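Home storage notes: small loose items in living rooms

By Viola Benedetti

Floltley has added a living-room section to its household tidying guide, covering floors, low stools and television consoles. The update went online in February and runs to 20 entries. It deals with small articles that have no fixed place: toy animals, remote controls, phones, chargers and single plush toys.

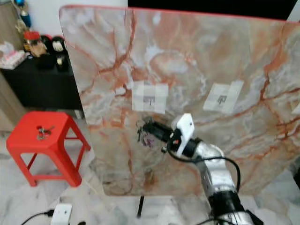
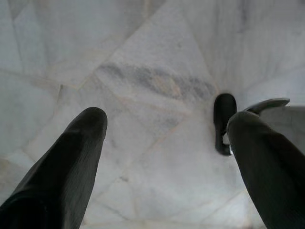
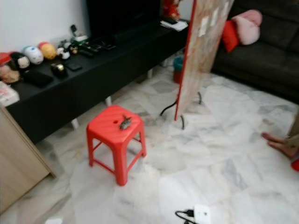
The first and last views include the same kind of seat, a red plastic stool with a square top and four splayed legs.

Marisa Caputo said that a stool works as a holding spot only when it is cleared every evening, and that in her own apartment anything left on one for two nights tends to stay for a month. She would prefer a shallow tray on the console, with one side kept for remotes and the other for everything picked up off the floor.

The guide takes a similar line but permits either method. Pale stone floors are to be cleared before sweeping, dark objects first. Pieces collected from the floor go to one raised surface and are sorted from there. Sorting at floor level is discouraged, as it spreads pieces under furniture and doubles the number of passes.

For consoles, the recommended layout places remotes together along the back and plush toys at one end. Phones and flat devices are kept at the front, where they can be lifted without moving anything else. The entry allows up to 30 minutes for a first sort of a full console. Later sorts are expected to be shorter, but no time is given for them.

Consoles on legs have a separate entry. The space underneath is to be checked with a flashlight from both ends before the floor is mopped.

Guido Sartori edited the section. A further part on hallways and shoe racks is in preparation, and corrections to the current text can be sent through the contact form on the Floltley site.

This site uses cookies to remember your settings and measure traffic. Accept all | Manage preferences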